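# Em defesa do pãozinho no vapor (e do prato do lado)

Eu demorei anos para gostar de pão cozido no vapor. Achava pálido, mole, com cara de coisa que esqueceram de assar! Cresci com pão francês estalando na mesa e, para mim, pão sem casca era quase uma ofensa. Pois mudei de ideia, e mudei tanto que agora venho aqui defender o bichinho com unhas e dentes.

Minha tese é simples: a panela elétrica a vapor merece lugar fixo na mesa, e o pão tem que sair dela aos poucos. Nada de virar o cesto inteiro numa travessa de uma vez só, como fazia a minha tia com os bolinhos dela (desculpa, tia). Pão no vapor esfria depressa, e frio ele fica borrachudo, triste mesmo. Dentro do cesto, com a tampa por cima, ele espera quanto for preciso.

Em novembro fiz a primeira fornada decente, se é que dá para chamar de fornada uma coisa que nunca viu forno. Usei 200 gramas de farinha, que rendem 4 pãezinhos de bom tamanho, e deixei a massa crescer por 55 minutos na cozinha, coberta com um pano. Podia ter sido menos? Talvez, mas eu estava ao telefone e a massa não reclamou.

Também tenho opinião sobre o prato, claro. Branco, liso, largo, do lado direito da panela, pertinho, para o pão não viajar por cima da mesa inteira. Minha mãe põe do lado esquerdo e a gente discute isso até hoje. E a tampa de vidro eu gosto deitada na mesa, com o pegador para cima, porque virada ao contrário ela fica balançando e me dá nervoso.

Outra coisa: mesa vazia em volta! Tirem o saleiro, o porta-guardanapo, a fruteira. Um cesto perfurado e um prato já ocupam a atenção da gente, e pão tão macio assim pede espaço e um pouco de calma na hora de passar de um para o outro. Com pressa, o dedo afunda e lá se vai a bolinha bonita.

Pão no vapor, mesa branca e pouca cerimônia:
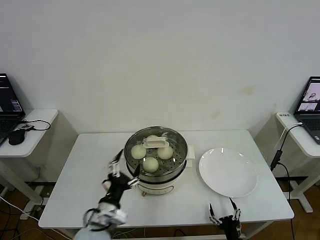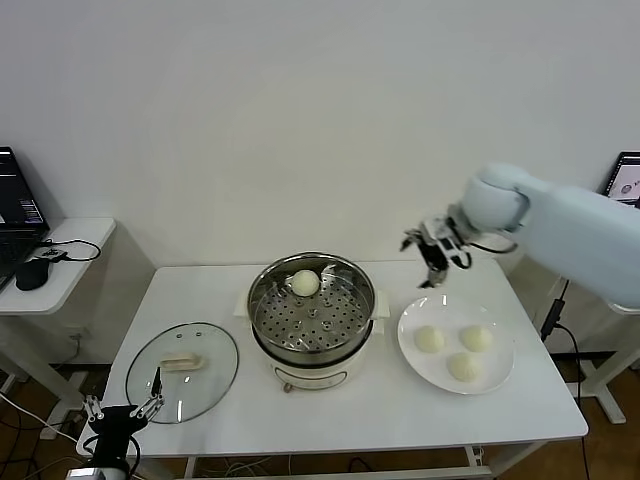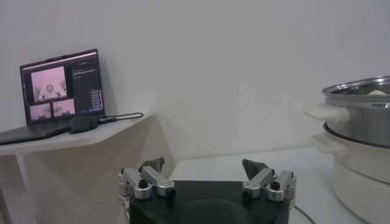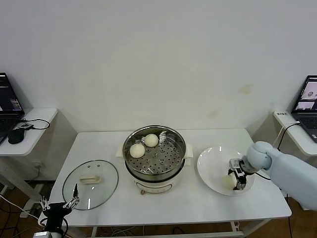
Anoma Howlader discorda de mim quase por inteiro: para ela, o pão tem que ir todo junto para o prato, debaixo de um pano limpo, porque no cesto a umidade continua subindo e o fundo fica encharcado. Ela forra o cesto com folha de repolho e diz que assim nenhum gruda. A folha de repolho eu vou experimentar, o pano ainda não me convenceu.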